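## 4 开放日当天：台前的观察

前一节交代了演示系统的搭建，这一节想慢一点，把开放日当天在台前看到、听到的事情记下来。我们知道，把这样的材料写进一篇讨论人机互动的论文里多少有些冒险，它既不像实验那样整齐，也不像问卷那样好统计。可是回头整理笔记的时候，我们几位作者都觉得，对后面的分析帮助最大的恰恰是这些零零碎碎的片段，所以还是请读者多一点耐心，陪我们把那一天再走一遍。

### 4.1 场地与来访者

开放日是在十一月办的，地点在Linlow楼一层的教学实验室。这间屋子平时给本科生上控制课用，朝北，光线很稳，冬天略有些冷，来访的老人大多没有脱外套。当天登记的来访者大约400人，以附近小学的家庭为主，也有不少退休教师和几家本地企业派来的技术员。登记只在楼门口做一次，进了楼以后大家怎么走、在哪里停，我们没有干预，也没有设置单向的参观路线。后来有同行问我们为什么不把路线固定下来，好让数据干净一些，我们的想法是，一个人愿意在一张桌子前面站多久，本身就是我们很想知道的事情，路线一固定，这个信息就没有了。

演示台一共两张。靠窗的一张跑的是Stirine，也就是第3节介绍过的抓取程序；靠门的一张用的是Kolau示教界面，来访者可以自己握着手柄，带着机械臂走一小段。两张台子的任务取自同一套清单，都和日常的桌面整理有关：把水果从篮子里取出来，再放回去；把标签理到一边；把倒下的杯子扶正。清单是Farahani实验室的同事同我们一起拟的，前后改过好几稿，最早的版本里有叠毛巾，试了几次之后大家都觉得在嘈杂的环境里太难稳定，就忍痛拿掉了。

访谈在走廊另一头的小会议室里进行。我们在来访者离开演示台的时候轻声问一句愿不愿意聊几分钟，愿意的就请进来坐下，喝杯热茶。这样一共谈了31组，有的组是一个人，有的组是一家三代一起进来的。录音转写之后，由两位作者分别编码，再坐到一起讨论有分歧的地方，编码的做法与第2节所述一致，这里不再重复。

### 4.2 讲解的节奏

当天的讲解主要由Florencio Campos承担。他在这个项目里负责标定，原本只答应帮半天的忙，后来一直站到了闭馆。我们在预演的时候给他准备过一份讲稿，按机械臂的动作分段，每一段配一句说明，听起来很周全。真到了现场，讲稿用了一会儿就放下了，问题来得太快，而且几乎从来不按我们设想的顺序来。

最常见的第一个问题和机械臂本身没有什么关系。孩子们问的是水果能不能吃，大人们问的是这一套要多少钱。Campos起初会先回答，再把话头引回到动作上去，后来他摸索出一个办法，就是干脆顺着水果往下讲：为什么摆香蕉，为什么要有杨桃，圆的和长的抓起来有什么不同。我们在旁边记笔记，能明显感到讲法换了以后，围着的人站得更近了，提的问题也更多地落到了“它怎么知道该从哪边下手”上面。

还有一处细节值得一提。预演的时候，机械臂在每次抓取之前会停顿一下，这是规划所需要的时间，我们一直觉得是个缺点，还商量过要不要在屏幕上放一个进度条来遮一遮。开放日上，好几组来访者却主动提到了这个停顿，而且用的词都很温和，有一位退休的语文老师说它“像在想一想再动手”，另一位带着孙女来的奶奶说，看它停一停，她心里反而踏实。我们不敢凭这几句话就下什么判断，不过在第5节讨论可预期性的时候，还会回到这里来。

示教台那边的节奏又不一样。握上手柄的人大多会安静下来，旁边的家人则会不停地出主意，往左一点，再低一点，哎呀过了。有意思的是，出主意的人往往看的是桌面，握手柄的人看的却是屏幕，两边说的“左”常常对不上。工作人员后来养成了习惯，先请全家人商量好看哪里，再开始动。这个习惯不在我们的操作规程里，是当天在台前慢慢长出来的，我们觉得比规程里写的许多条都管用。

### 4.3 台面与物品

在访谈里，来访者谈到物品的次数比我们预料的多得多，所以这里把台面的情况写得细一些。

物品都是从普通的小商品店里买来的，买的时候没有刻意挑选颜色。机械臂的工作范围用胶带直接贴在台面上，没有做专门的夹具或围挡。我们最初担心胶带显得简陋，和楼里别的展台比起来不够体面，预算里也留了做一块正式底板的钱，最后没有用上。访谈中有几位企业来的技术员特意提到胶带，说看到这个就知道是真的在干活，他们自己的车间里也是这么贴的。一位小学生的理解更直接，她以为蓝线是给机械臂看的“家门口”，线外面就不归它管了。这个说法虽然和程序里的实现不完全一样，但是意思相当接近，后来Campos在讲解的时候就借用了过去。

屏幕上实时显示腕部相机的画面，字体和提示框都去掉了，只留下图像。这个决定在组内有过争论。一种意见认为应该叠加识别框和置信度，让来访者知道系统“看懂”了什么；另一种意见认为，先让人看见机器所面对的那一小块桌面就够了，框和数字可以等人问起来再讲。我们采用了后一种。从笔记来看，来访者在屏幕前花的时间不短，他们会先看屏幕，再低头看桌子，再抬头看屏幕，来回好几次，好像在核对两边是不是同一件东西。图4中的果篮就是常被人来回核对的那一类物品：篮子在胶带围出的角里面，标签还连在篮沿上，几样黄色的水果挨得很紧，形状又各不相同。

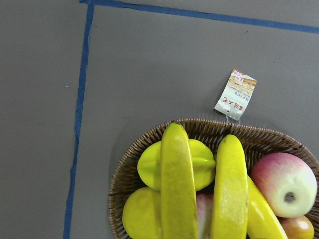 **图4** 腕部相机俯视的台面：蓝色胶带内侧的藤编果篮与纸质标签。

围绕标签的讨论，是我们事先完全没有想到的。标签用一小圈透明塑料同篮子连着，在桌面上看很不起眼，到了屏幕上却成了一件很抢眼的东西。有来访者问，机械臂会不会把标签当成要抓的东西；也有人问，它认不认得上面的红字。对于前一个问题，第3节的表里给出了我们的测试结果，对于后一个问题，当时的回答是文字识别不在这套系统的任务里。但是问的人显然不只是在问功能，他们在意的是，一样对人来说一眼就可以忽略的东西，对机器来说要不要费力气。有一位父亲把这个意思说得很清楚，他说自己伸手拿水果的时候从来没有注意过标签，看了屏幕才发现原来桌上有这么多东西要“先不去管”。我们把这句话原样抄在了编码本的第一页。

水果挨在一起带来的疑问则集中在顺序上。几乎每一组都有人猜机械臂会先拿哪一个，猜得最多的是苹果，理由是又大又红，看得最清楚。抓取程序的排序依据主要是遮挡关系和可接近的方向，颜色并不参与，于是猜测和动作常常不一致。不一致的时候，人群里会有一阵小小的哄笑，接着就有人替它解释：那个被压着呢，不好拿。这种“替它解释”的话，我们一共编码到11处，全部出现在靠窗的那张台子前面，示教台前一处也没有。我们倾向于认为，这同来访者自己是否握着手柄有关，握着手柄的时候，解释的责任就落回到了自己身上，也就没有必要再替机器说话了。当然，两张台子的位置、光线和讲解人都不相同，这里的差别只能算是一条线索。

### 4.4 笔记的整理与几点局限

当天的现场笔记由三位作者分头记录，合并以后约有3000字，闭馆之后趁着记忆还新鲜，大家又一起逐条过了一遍，能互相印证的保留，只有一个人记到的另行标注。本节引用的话都出自访谈转写或者能够互相印证的笔记，凡是涉及未成年人的，只保留了大意，家长也都看过并同意使用。

有几处局限要在这里说明。来访者是自愿来的，对机器人多半本来就有兴趣，那些对这类东西心存疑虑、不愿意进门的人，我们没有办法听到他们的想法。讲解在一天之中是变化的，上午按讲稿来，下午顺着水果来，两段时间的来访者听到的并不是同一套话，而我们没有把他们分开抽样。还有一点，会议室里有热茶，走廊里比较冷，愿意坐下来谈的人里面，年纪大的比例偏高，这在读第5节的引文时请一并考虑。

示教台的手柄在临近闭馆时松动过一次，工作人员拧紧之后继续使用，这段时间的操作记录已从第5节的分析中剔除，相应的访谈仍然保留。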